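Sports Coaching and Team Management
Week 2 handout: Traveling to a youth tournament
September 8, 2025

Welcome back, everyone, and thank you for the lively talk last week about picking a squad. I promised we would move on to what happens once the squad is picked and the bags are packed, so let's get going.

Our case for the next few weeks is the Flevach Cup, the under-17 tournament held each February. The team we follow is Cendar, who arrived as holders. I want you to think hard about that word, holders, and what it does to a group of teenagers. Most of them were not even on the team that won it! They inherit the pressure all the same, and every microphone at the airport reminds them.

First days on site

Cendar landed six days before their opening match against Grecu. The coaching staff kept the first two days very light – a walk, a stretch, a short passing session in the evening – and saved the hard running for day three. Some of you will feel that is too gentle, and I'd love to hear why in seminar. 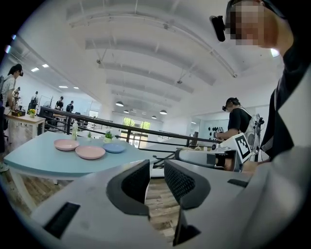
Sleep comes next. A long trip upsets meal times and bedtimes together, and young players are often too shy to tell a coach they were awake half the night. Ask them one at a time, away from their friends, and ask again the next day.

Talking to the press

Please read the Flilari match reports in your course pack, pages 112 to 154, before we meet again. Look at how the coach speaks about the trophy before the Grecu match and how he speaks afterward. Before it he says "defend" over and over. Later he talks about "the next game" and little else. Was that planned? I go back and forth on it myself.
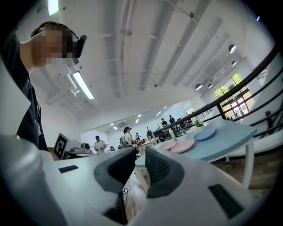
Plates and a potted plant on a light blue table.

For seminar

Write one page on how you would prepare a captain of 16 for a first press conference. Think about who sits beside the player, how long it lasts, and what you'd say on the bus home if it went badly. Bring a printed copy if you can, as we'll be swapping them around.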